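Carpet offcut lifting at the doorway – glue or tape?

gotton_flat7
Moved into a ground floor flat in February, hall carpet is a dark grey cord thing, very flat. Edge by the kitchen door has started to lift and I've tripped on it twice. Landlord says do what you like. The gap is 70 cm wide, concrete underneath. Double sided tape from the pound shop lasted 5 days. Do I glue it or is there a proper bar for this? Don't want to spend much, and I'm out again next year anyway.

Palamarchuk
Door bar. Don't glue it, you'll be scraping for hours when you leave. Measure between the door stops, not the frame, cut the bar with a junior hacksaw, file the end. On concrete you need plugs and a masonry bit, or get the self adhesive sort if you dont own a drill. Hoover the grit out first or nothing sticks.
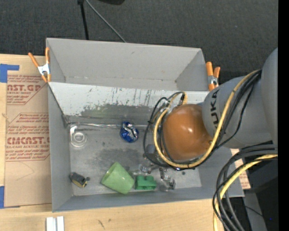

Also check the carpet still reaches. Mine had shrunk back a bit and the bar only just caught it. If yours is short, pull the whole edge towards the door and weigh it down overnight before you fix anything. Books will do.

wuteden146
Agree with the bar, mostly. Self adhesive ones are fine on clean dry concrete but useless if its dusty – brush on a coat of watered down PVA, leave it till morning. Get the ramp type if the kitchen floor is lower, the flat ones leave a lip and you'll be tripping on that insted.

Atex
just glued mine, was fine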